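Fliltent Hall Users' Group
Minutes of the meeting held Wednesday, March 29, 2023

In the chair: Vilém Kubíček
Minutes: Svatopluk Skála

1. Previous minutes
Accepted, with one correction. The sentence saying the hall floor "has been resealed" should read "is to be resealed." I wrote it down as it was told to me and I would like that noted.

2. Round tables in the hall
The chair reported that the open afternoon had shown the round tables to be a success and proposed that we buy 6 more from Carnano at a total of 1,474. I asked what the success consisted of. The chair said people had gathered at them. People also gather at the radiator.

The supplier's leaflet calls the round table "sociable by design." My own view, which I was asked to keep short, is that a round table in a long hall wastes the corners and can't be pushed against another one when we need a row for registration. The chair said that a hall set out in rows looks like an exam. Both views are recorded. 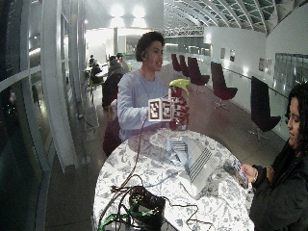
Vilém Kubíček thought the tablecloth did more for the hall than the table did, and said that with plain white cloths he would withdraw the proposal altogether. I asked whether that meant we were being asked to buy tables in order to have somewhere to put cloths. He said it did not, but that he would not want one without the other.

It was pointed out that the quote leaves out delivery, and that Carnano's delivery to us last May was charged as an extra after we had been told it was included. The chair has been assured this will not happen again. I asked for the assurance in writing and it will be requested.

Decision: no purchase at this meeting. Chair to get a written price with delivery, and a second price from Tichý for comparison.

3. Tablecloths
The patterned cloths, white with gray-blue flowers and leaves, were generally liked. The argument against them is laundry. Grament has quoted 579 for washing and pressing through the season, and says the print will "hold its freshness." I could not find in the quote what happens if it doesn't. A member said her own flowered cloth at home had gone dull within a year — hers was a different make, so this proves little, but neither does the leaflet.

There was a longer discussion than I expected on whether a busy pattern suits a table where people are handling things. Those for the pattern said it hides small marks. Those against said that hiding marks is how cloths end up going a season without being washed. A suggestion to use the patterned cloths for social events and bare tabletops for anything hands-on got some support, mine included.

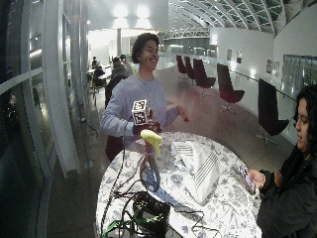

The chair felt that bare tops would look unfriendly and would be noisy whenever something was set down. I said we could test this in a few minutes by taking the cloth off one table. It was agreed to do so before the next booking, with the result reported by somebody other than the chair or myself.

Decision: keep the present cloths for now. Grament to be asked what they will do about fading and whether the price changes if we send fewer.

4. Bags and personal items on tables
A proposal for a shelf by the entrance was put forward again. It was put forward last year as well. No price, no drawing, no decision.

5. Any other business
The key to the side door has 14 names against it on the sign-out sheet and no return dates. Chair to chase.

Request that the heating be on before meetings rather than during them. Noted — as it was last time.

Next meeting in May, day to be confirmed by the chair.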